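Gotik door lever set, dark bronze finish
Vundesora Hardware, Greltville 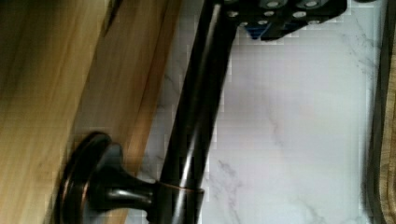 Round rose in dark bronze on honey-toned timber.

Gotik passage and privacy levers, sold as a set. Price is per door, both sides. Hinges not included, see the hinges page.

In stock: passage, privacy. Dummy levers back in January, maybe sooner, ring first.

What you get
2 levers
2 round roses with cover plates
Spindle, square
Through bolts and a bag of wood screws
Tubular latch with strike plate
Hex key (small, don't lose it, we get calls)
Paper template for drilling

Privacy version also comes with the turn snib and an emergency release for the outside. Coin slot type.

Finish
Dark oil-rubbed bronze look. Living finish, so it changes. Rubs lighter and more coppery where hands go, stays dark in the corners. Some people love it, some send it back. If you want a colour that stays put, get the satin nickel or the black. Batches vary a bit too, so order all your doors in one go if they're going in the same hallway.

Goes well with honey and mid-toned timber. Also fine on white painted doors, bit stark on grey in our opinion but it's your house.

Will it fit my door?
Most likely, if your door is a standard interior one and already drilled for a tubular latch. Measure the backset first: edge of the door to the centre of the hole. Then measure the door thickness. Extra-thick doors need the long spindle kit, sold seperately. Hollow core is OK, just go easy on the bolts, they'll crush the skin if you lean on them.

Old mortice lock in the door? Different job. You'd be filling and redrilling, or you want the Ichikawa mortice range instead. Ask at the counter.

Raised moulding close to the handle position? Check the rose will sit flat before you drill anything. Tape the template on, close the door, have a look.

Left or right hand
Levers are reversible. Loosen the grub screw underneath, swap, tighten. Do it on the bench before fitting, much easier.

Fitting, short version
Latch in first, bevel facing the strike. Spindle through. Roses on both sides, bolts in loosely. Levers on. Check it springs back properly, then tighten bit by bit, one bolt then the other. If the lever droops or sticks you've over-tightened, back it off a quarter turn. Cover plates click on last. Hand screwdriver only please, no drill on the bolts.

Full instructions are in the box. If they're missing email us and we'll send them.

Cleaning
Damp soft cloth, then dry it. That's all. No metal polish, no bleach sprays, no scourers, they strip the dark coat straight off and that isn't covered. A wipe of clear paste wax now and then slows down the colour change.

Not for outside. Not for front doors under a porch either. Salt air will wreck it. Bathrooms OK with a fan.

Warranty
2 years on the spring and latch. Finish not covered, see above re living finish. Keep your receipt or order number.

Trade and bulk
Building a few units or redoing a whole motel, talk to Tomoyo Shibata on the trade desk. She does the quotes and can hold stock against a job. Orders over 1,000 sets come direct from the warehouse on pallets, allow extra time. Current warehouse count is 3,312 sets, passage and privacy together, updated when we get to it.

Returns
Unused, in the box, all bits in the bag. Once it's been on a door we can't take it back unless it's faulty. Not sure on colour? Buy one set, live with it a while, then order the rest. Or borrow a sample from the counter, small deposit, cash or card.

Shipping
Orders in before noon go out the same afternoon. Pick up from the side door in Greltville, bring your order number. Rural deliveries take longer and need a signiture.

See also
Gotik cabinet knobs
Gotik hat and coat hooks
Door stops, dark bronze
Long spindle kit
Paste wax, clear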